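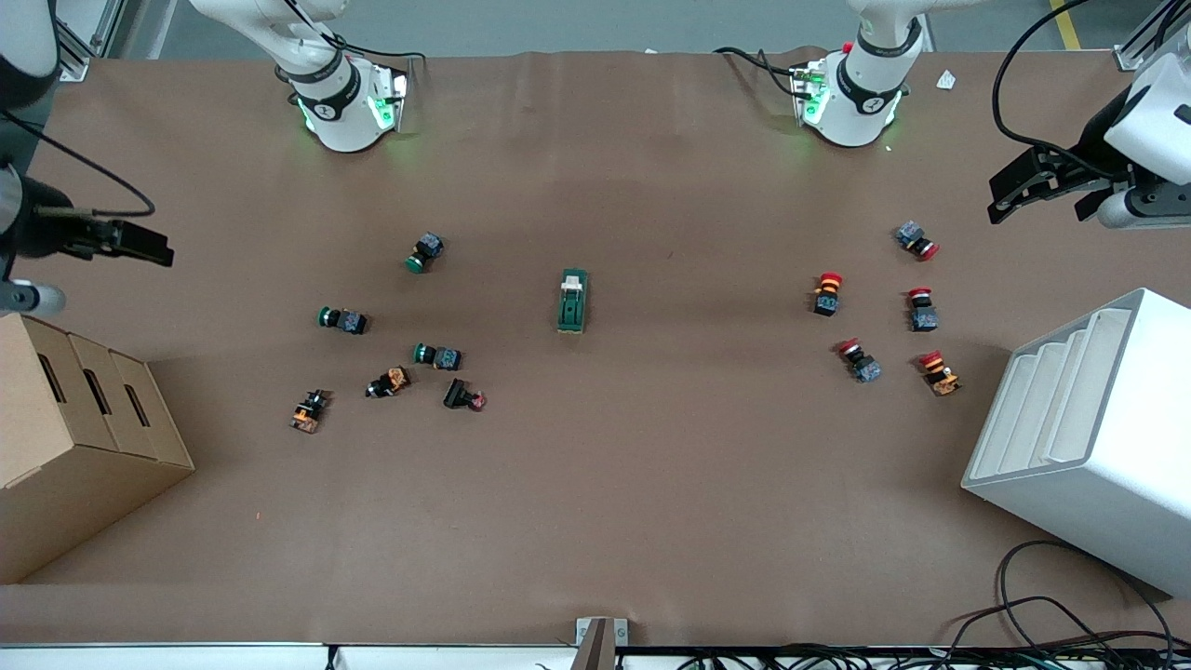 The two arms over the papered bench, with green push buttons towards the left and red ones on the right.

Two-armed sorter takes shape at Tully workshop

3 August 2024

Members of the Gotska shared workshop in Tully are building a two-armed robot bench that will sort used electrical parts, beginning with push buttons. The project is called Rostik and is led by Liesl Strebel, a retired panel wirer who joined the workshop two years ago.

The members want the bench to deal with a backlog of switchgear that came to the workshop when a packaging firm on the Grestska estate closed its maintenance store. The parts arrived in mixed crates. Many can be used again, but they have to be separated by colour and type before anyone can test them, and the work is slow by hand.

"I did a whole crate at my kitchen table and it took me most of a weekend," Strebel said. "Half the time went on picking out the red ones. I thought a machine could at least do that part."

The arms are mounted on the far side of the bench and reach over it. Each has a gripper that closes on a part from both sides. The bench top is covered in brown paper, which can be changed when it gets torn or greasy. A cardboard box with dividers stands at one end and a white plastic organiser with sloping slots at the other.

For now the group is working with a small set of parts. Red buttons and green buttons are the main ones, with a few switch bodies and a green switch block added to give the software something else to tell apart. Some of the red buttons have the wide mushroom heads used for stop controls, and these have needed separate settings because the grippers have to open further to get round them.

The way a part is lying makes more difference than its colour, according to Strebel. A button on its side offers the gripper a square body with flat faces. One standing on its cap can tip over when it is touched, and then the arm has to look for it again.

"Colour was done in an evening," she said. "We are still on the tipping."

In the last full test before the summer break, the members gave the bench 60 picks. It completed 30 of them without help. Most of the others failed when a part turned in the gripper on the way up, and 2 ended with the arm stopping itself after it pressed too hard on the table. The group has since lowered the closing force and slowed the last part of each downward move.

The arms were bought second-hand out of workshop funds, with members voting for the purchase at the spring meeting. Some had asked for the money to go on a new extractor for the wood room instead. The extractor has been put back to next year, and the old one has been given new filters in the meantime.

Most of the work on the frame and bench was done by members on open evenings. The control program was written by a smaller group, who meet in the upstairs room and keep a paper log of every change. Strebel said the log had been her one firm condition. On an earlier project, a conveyor for sorting screws, settings were changed without a note and it took weeks to get back to a version that ran properly.

The cables still have to be tidied. The plan is to run them through trunking along the rail, with a connector at each end so that the bench can be moved without unpicking everything. A guard will also be fitted before the bench runs during open evenings. Until then it is used only when one of the trained members is at the stop control, and the area is closed to children.

Sorted parts will go to the test table, where each contact block is checked with a meter and labelled. Those that pass will be kept in stock for members, and the rest will be broken down for metal and plastic. The workshop has counted 511 parts in the crates opened up to now, and several crates remain sealed.

Two other uses have been suggested for the bench. One member would like it to load small trays for the soldering class, and another has asked if it could sort plumbing fittings. Strebel said both would have to wait until the buttons were going through reliably, and that plumbing fittings would probably need different fingers on the grippers.

The group hopes to show the bench running at the workshop's open day in October. Visitors will be able to drop a handful of mixed buttons on to the table and watch from behind the guard. The design drawings for the frame and the parts list will be available to take away, along with the section of the log that covers the gripper settings.

Members who want to help with the trunking or the guard should put their names on the sheet by the tool store. No experience with robots is needed for either job, but anyone using the metal saw must have done the induction. The next induction has places left and can be booked at the front desk.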